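The Arm That Plans While It Looks

Ask Gonçalo Amaral what his robot arm is thinking and he will turn his laptop around and show you. There's a window for that! It fills with thin colored lines, each one a path the arm might take in the next second or so, and the lines keep wriggling and fading and being replaced, even when the arm itself is barely moving.

The software is called Kitcombe, and I spent a long afternoon with it in the Clirkthorpe workshop. It is a planner, the part of a robot's code that decides how to get from one pose to the next without hitting anything. Plenty of planners work from a map: scan the room, build the model, compute a route, go. Kitcombe keeps its map small and throws most of it away as it moves. What it trusts is the view from the wrist.

Amaral came to this after a bad August. The team had a beautiful planner then, he told me, one that solved every shelf and bin they gave it. Then they tried kitchen things. Sponges bend. Bowls let light through, and a depth sensor often can't decide whether it is seeing the bowl or whatever sits behind it. Out of 60 runs, 29 ended with the arm frozen, waiting for a map that would never be clean enough.

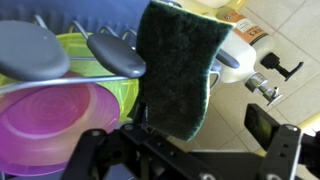 So they stopped asking for a clean map. Kitcombe gives every patch of space a score for how sure it is that something is there, and the planner is allowed to be curious. If a patch is doubtful, a path that gets a better look at it costs less than one that doesn't. You can watch this happen on the laptop: the lines bunch up, lean to one side, and the arm makes a small sideways dip, like a person peering around a pillar.

I loved that dip. I made him run it again, twice.

Soft objects get their own treatment. The perception code, which the team named Mägi, doesn't try to fit a rigid shape to a sponge. It tracks the outline and a handful of points on the surface, and passes along a guess at how far each could swing. The planner then leaves room for the swing. A bowl gets almost none, a dishcloth gets a lot. When the guess is poor the arm slows down, and a yellow bar on the screen creeps up to tell you so.

The tooling impressed me just as much. Every run is saved with the planner's rejected paths as well as the chosen one, so you can scrub back to a bad moment and ask what else was on offer. Vallurach, the log viewer, held 1677 runs when I visited, and Amaral hops through them the way other people flip through vacation photos. He stopped at number 785, where the arm had circled a mug for most of a minute. A sign was flipped in the cost for turning the wrist, and the replay made it plain in one look.

There are still rough spots. Shiny metal fools it, and the curiosity has to be capped or the arm will keep looking and never reach. The cap is a single number in a text file, and Amaral was changing it again as I packed up my notebook.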